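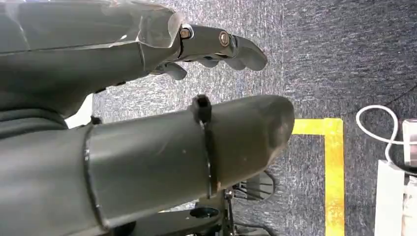

Workshop notebook, October
Imwood conversion, drive and battery side

09:40. Second read of the Skanex pack quote. They want us to take 15 modules as one bank and say the range will be "comfortable". I have asked twice what comfortable means at what speed and in what wind. The reply was a brochure. The brochure has a graph with no numbers on the upright axis.

My own sums, for anyone who wants to pick holes in them. Bank at nominal 288 volts. Say we let ourselves use three quarters of what's on the label and keep the rest back for getting home against the tide. Hull is heavier than the drawings, as it always is. At river speed I think she'll do the Didville run and return. At the speed the sponsorship leaflet talks about she won't, or she will once, on a flat day, with the fridge off.

The leaflet also says "zero emissions". I would like that line changed before it goes to print. The quayside supply at Didville comes off the same grid as everything else, and the boatyard heater runs on diesel all winter. "No exhaust on the water" is true and I would sign it.

11:15. Motor mount. Dry fitted the adaptor plate to the old engine beds. Port side sits down nicely, starboard rocks. Shimmed it to see how far out, then took the shims away again so that they don't become permanent by accident. The beds were never level, the old diesel just didn't care. Options are to grind the bed or machine the plate. I'd machine the plate. Grinding fibreglass beds in a closed hull is a filthy job and you can't put it back.

Controller still throws a fault on first power-up and clears on the second. Skanex say this is "expected behaviour". Expected by whom? I've written down the code and the order of switching and will do it cold tomorrow before anybody has touched the contactors. If it clears itself every time I still won't like it. 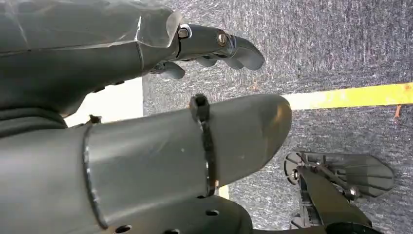
13:50. Cooling loop. Ran it on the bench for an hour with the small pump. Flow was lower than the sheet says, and I'm inclined to blame our hose run before I blame the pump: there are two tight bends in it that won't exist on board. Redo with a straighter run before we send anyone an angry email.

Shaft speed. The gearbox people assume we'll sit at 3,000 rpm on the motor side. All the useful time on this boat will be spent well under that, and I can't find an efficiency figure for down there. Asked again.

15:30. Money, since it was raised. Baranauskienė Marine have offered 300 towards the shore cable if their name goes on the hull. Fine by me, it's a real cable and we need one. The bigger offer, the one with the film attached, wants a launch date. I don't think we should give one. We have a bank that hasn't been ordered, a plate that rocks and a controller that faults when it's cold. A date given now will be met by skipping the sea trial, and I've seen that done on another boat -- she was towed in with the press still aboard.

Still open:
Range figure from Skanex, with speed and conditions in writing
Starboard side of plate, measure properly with the straight edge
Cold start of controller, log the code
Hose run
Wording on leaflet
Bilge fan: the one we have isn't ignition protected as far as I can tell, the label has gone. Treat as not.

17:05. Skanex rang back. Range is now "indicative". Have asked for that in writing too.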